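Junk drawer

A junk drawer is a drawer, most often in a kitchen, set aside for small household items that have no better place to go. Usual contents include rubber bands, takeout menus, dead batteries stored beside live ones, and at least one key that opens nothing in the house. Its owner can generally find the scissors elsewhere.

Origins

Households have always had odds and ends, but the drawer as a fixture is usually tied to the fitted kitchens that spread after 1950. Builders supplied more drawers than families had silverware, and the extra one filled up within a month. Vanderleia Mendonça, in her short history of kitchen storage, calls it "the only room in the house with no guests."
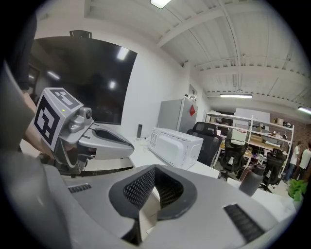

Organizers

Drawer dividers have been sold as a cure for almost 30 years. The Plika tray had 12 compartments and fit most standard drawers. The later Trurent model had 20, some too small for anything but a thumbtack. Buyers commonly report that the tray itself ends up in the drawer, under the menus.

Naming

Regional terms include "everything drawer" and "man drawer." In the town of Tinham it is known as the "Vlachopoulos," after a hardware store that kept its stock in much the same way. Anderson Nogueira has argued that the term "utility drawer" should be preferred, though mostly in letters to people selling houses.

See also: attic, glove compartment, lost and found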